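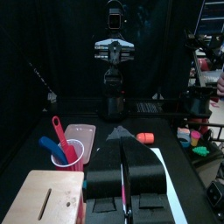 The Zaludari is the two-finger gripper kit we sell the most of, and I'm the person who ends up on the phone with you after you buy one, so let me tell you what it's like to work next to. I run the packing prep room at Ilteo, where we put together play kitchen sets and craft kits, and we've had Zaludari arms on the benches since January. The fingers are chunky, black and padded, and they'll close on all the awkward stuff we handle. A little orange-red cylinder lying on its side is a typical pick for us, and so is a spatula standing up in a cup with its handle in the air. We keep the benches covered in black because I like how the bright pieces stand out on it (my eyes, I mean, the arm has its own opinions).

What you get in the box
Two padded fingers and the parallel-jaw body
Wrist camera with bracket and cable
Mounting plate for the Koo bench rail
One spare set of finger pads
Printed setup card, plus the hex keys I will bet you already own

What changed for us
Before the arms, kit filling meant standing at a bench all shift and reaching across it for small parts. I did that job for 13 years and my right shoulder can tell you all about it! Now the arms do the reaching and we do the sorting, the checking and the fixing. Si-woo Cha used to fill trays next to me and now she teaches the new picks, which she is much better at than I am. She got a raise with the new title, too. I'd push for that at your place, because it really is a different job and people should be paid for it.

It wasn't all smooth. The first month was slow and kind of grumpy. Folks missed chatting across the bench, so we moved the sorting tables to face each other and that helped a lot. We also asked for a say in the pace, and we got it: any of us can turn the speed down from the panel without asking a supervisor.

Stuff people ask me
Can it do soft things? Yes, within reason. Lower the grip force first and work up.
Do I need to know how to code? Nope. You guide the arm by hand, save the move, and try it out.
How long does setup take? Give it 2 days if you've never done one. The second one goes way faster.
Does it work with Stasetton controllers? Yes, with the adapter cable, sold separately.
What wears out? The finger pads. Wipe them down at the end of a shift and they'll last longer.

Ordering
Kits ship in 42 days. Spare pads are on the shelf and go out the next morning. If you're ordering for more than one bench, put the bench heights in the notes box so we send the right plates. Returns are fine as long as the mounting plate hasn't been drilled.

Page updated 2024-10-30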